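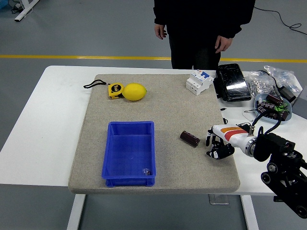
Multi-fingered hand against small mixed parts, mat station

The hand is held beside a single brown capacitor, fingers curled down. Blue bin to the left, remaining capacitors in the light-blue bowl off the mat.

Hand and gripper comparison: bench gallery

Page last edited 30 Jan 2018

This page belongs to the Stekus end-effector comparison. The written report covers the timing data and the controller settings; the gallery is limited to the bench and the objects, with notes that did not fit in the tables. Two end effectors were compared on the same arm: the Jallik parallel gripper, which has been our default since October, and a multi-fingered hand run from the Malik controller. Both were given the same object set and the same bin.

A total of 1,858 grasp attempts were logged across both. Of these, 411 were excluded before analysis, mostly for a dropped controller connection or an object placed outside its start zone. The exclusion rules are in the report.

Notes on the objects

Capacitor. The smallest of the regular objects and the most useful one for telling the two apart. Lying on its side it can roll when a finger touches it early. The parallel gripper closes on it from both sides and is tolerant of a few millimeters of error. The hand needs a better approach angle – if the thumb arrives late, the part is pushed away from the palm. Start orientation was varied between attempts.

Tape measure and lemon. Both yellow, and placed touching for the clutter trials. The 5m tape has a belt clip and a lanyard loop, and the loop is the part that snags. The hand did better on the lemon. The parallel gripper tended to squeeze it toward the tip and lose it during the lift.

Circuit breaker. Laid on its back with the blue toggle up. A grasp that touched the toggle was scored as a contact fault even when the lift succeeded.

Black case in clear film. Set across the edge of the mat, so part of it rests on the bare tabletop. The film is glossy and gave poor depth readings under the overhead lights. We did not change the lighting for it.

Notes on the setup

The speckled mat stayed in the same position for both end effectors. Each block was 50 attempts, followed by a homing cycle and a check of the finger zero positions. The Utel wrist adapter adds roughly 20 mm to the reach with the hand fitted, and the approach heights were corrected for this.

Cable routing at the wrist needs more work. The hand has more lines to carry than the gripper, and slack that is adequate at the bin can pull tight at the far side of the mat. A shorter loop with a second clamp is next on the list.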